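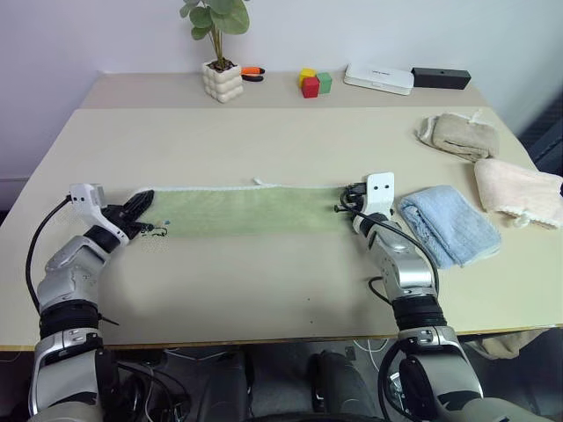

Folding towels so they fit a narrow shelf

I have a bathroom cabinet with shelves only 13 cm deep behind the door, and my towels keep falling out of it. I have tried folding them in half and in half again, but the square is too deep and too fat. A long, narrow fold like the one on the green towel goes in better, but then it is too long for the shelf, and I don't know what to do with the hanging loop, which sticks up from the trimmed edge near the middle. Should the loop go inside? And is it better to roll the thing up from there or keep folding? The cabinet is a Kastent if that helps, the one with 2 fixed shelves.

Tala Sabbagh
2022-10-22

Pylyp Kuzmenko

Keep folding. Rolls take more height than you expect and they push the door open.

What I do is lay the towel flat on a table, fold one long side to the middle, then the other long side over it. Smooth it with your forearm, working from the centre to the ends. You then have the long strip. Fold the strip in thirds, one end in and the other end on top. Put it on the shelf with the rounded fold facing you and the loose ends at the back.

For the loop, start with that side of the towel facing up and fold it in first. It ends up in the middle and you won't see it. If you hang your towels by the loop every day, leave it out, as it is easier to grab.

Thick bath sheets won't go in 13 cm whatever you do. Mine are in a box under the bed.

Brisa Meléndez

just roll them. i have had mine rolled for years and the door shuts fine

Faustine Renaud

It depends on the towel. Hand towels can be rolled, bath towels are better in thirds as Pylyp says. Measure the strip before you fold it up. If it is wider than the shelf is deep, open it out and make the first folds overlap more.

Two other things. Make sure they are fully dry first, because a cabinet with a door gets no air and they will smell by the end of the week. And fabric softener makes them slide about, so I stopped using it on anything that goes on a high shelf.

I had the same cabinet in my last flat. The shelves are fixed but you can screw a thin strip of wood along the front edge to stop things falling out. Mine was an offcut and it held until I moved.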